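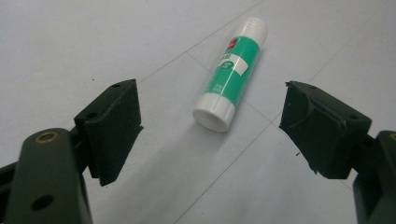 Kuvik Workshop Notes, No. 12, page 4

Recording a Floor Pickup with the Hand-Held Gripper

By Rasa Laur

A glue stick is a good first object. It is light, it has a clear long axis, and a robot that learns to pick it up can move on to markers and small bottles.

Before you start, clear the floor for an arm's length on every side. Check that the fingers open fully and that neither one sticks. Look over the pads too. A frayed edge can still be used for practice, but note it in the log so that whoever sorts the recordings knows which pads were on the tool.

Lay the glue stick at an angle. Start recording with the fingers open and the object in view between and beyond them. Hold still for two seconds.

Move in slowly, low to the floor, and turn your wrist until the pads sit on either side of the tube. Close on the middle of the label. Gripping by the end cap makes the stick swing when you lift – you will have to throw that take out.

Lift straight up, hold, then set it down on the next tile and open the fingers all the way. Back off before you stop the recording.

Turn the glue stick to a new angle and repeat. We do 12 takes per object, then trade operators. Hạnh Từ works left-handed and her takes go in the same folder as everyone else's.

If a take goes wrong, finish the motion anyway and mark it afterward. Stopping halfway leaves a short file that the Sirnard import script will skip without a warning.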